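Buying the second pair first: a conversation with Rosine Gautier on equipment budgets

Rosine Gautier plans the purchases for the manipulation group at Drosau, a small company which teaches robot arms to do kitchen and table tasks. Before this she was eleven years in purchasing for a maker of packaging machines, and she says that the habit of reading a quote from the last page to the first comes from there. I spoke with her by telephone for a little more than one hour. We talked in a mixture of two languages, and the translation of her answers is mine. She has read the text and corrected two places.

I asked first how a budget for this kind of work begins. In many companies it begins with the robot arm, she said, and for her this is already the first mistake.

"The arm has a price which everybody can see. You write to the supplier, you receive a number, the number is large, and so the whole meeting is about this number. But in our plan for this year the arms are not the line which gave me bad sleep. It was the hand-held grippers, and after them the cables."

At Drosau the demonstrations are made by people. A person takes one gripper in each hand and does the task, and the recordings are used later for training the arms. The group had one pair of grippers at the beginning of last year. When Dennis Hartley, who leads the recording work, asked for a second pair, she refused him at first.

"I told him that one pair is used four hours in the day, so why do you need two? This was the purchasing person in me. Dennis did not argue. He sent me the list of days on which no recording was made, with the cause next to each. There were 11 such days in one quarter, and almost all had the same cause: a gripper was with the supplier for repair. During this time we paid the room and we paid the people. I made the calculation in the evening and in the morning I signed the order."

She now has a rule which she applies to everything that is held in the hand. The second set is bought together with the first, or the first is not bought. For the arms, which are fixed and treated more gently, she accepts a service contract instead.

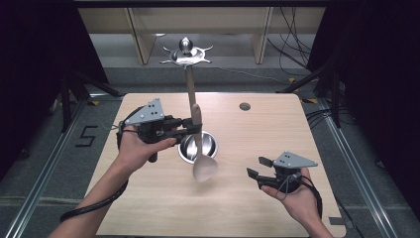

The tasks themselves are chosen to be ordinary. Spoons, cups, things which must be lifted and put in a place. A wooden spoon costs nearly nothing, and I wanted to know if she puts such objects in the budget at all.

"Yes, and I had to fight for it," she said. "Before, people bought spoons with their own money and brought the receipt three months later, or lost the receipt. It is a small sum, but I could not see it, and what I cannot see I cannot plan. Now there is a line called small objects. Dennis can spend from it without asking me. At the end of March I look at what is left."

The tabletop was a longer discussion. The group wanted a top with a round opening, so that a steel cup can sit sunk in the wood and does not move between one attempt and the next. A standard table was available from stock. The table with the opening had to be ordered from Storum, a joinery, and the delivery time was seven weeks.

"The price difference was not terrible. The seven weeks were terrible, because I had put them nowhere. I had a column for cost and no column for waiting. Marcelle Vidal from our finance side saw it before I did. She asked me, what do these people do during seven weeks? I had no good answer. We borrowed a table from the meeting room and they recorded on that, but later a part of these recordings was put aside."

Since that order, her spreadsheet has a column for delivery time directly next to the price, and the two are read together. An offer which is 11 percent cheaper but arrives one month later is for her usually the more expensive offer.

I asked about suppliers. She had compared two for the grippers, Kistard and Leclerc, and she did not want to say publicly which one was chosen. But she was willing to say what she asked them both.

"I ask how much the jaws cost as a spare part, and how long I wait for them. I ask if the cable can be changed by us or if the housing must go back. This question about the cable is very important — a cable that moves with the arm of a person all day has a hard life. One supplier answered in one day with a part number. The other wrote that the cable is not considered a wear part. I understood from this sentence that I would send the entire gripper by post each time."

She keeps for cables and connectors a separate reserve, and she advises smaller groups to do the same. In her first plan the cables were hidden inside the line of each machine, and when the money for a machine was spent, there was no money for its cable. "It is a little ridiculous to have an instrument of this price which waits for a wire," she said.

Floor equipment is the place where she saves. Stands, rails and curtains she buys second-hand when she can, often from photo studios which close. She checks the locks of the stands herself. For the rails she wants to know only the length and if they are straight. Shelves are taken from other departments. She estimates that 70 percent of what stands in the room apart from the table was not bought new, and she is visibly, or I should say audibly, content with this.

There was also a purchase that she regrets. A second full set of lights was ordered for a second room, and then the second room was given to another team. The lights are still in their cartons. She had signed on the basis of a floor plan which was not yet decided, and now she asks for the signature of the building manager, Gwenaël Hamel, before she orders anything that is meant for a particular room.

At the end I asked what she would tell a group with a small budget which wants to start this year. She thought about it quite long.

"Take the people's hours and write them at the top of the page, before the machines. Then look at each machine and ask how many of these hours are lost if it stops. Maybe you will buy one arm less. I did, this year. Dennis was not happy for two weeks, and then the spare grippers arrived."

The next order round at Drosau is open until the end of the quarter. She already has a request for another table on her desk, and this time the delivery weeks are filled in.

Interview and translation: Faustine Picard, 10 May 2020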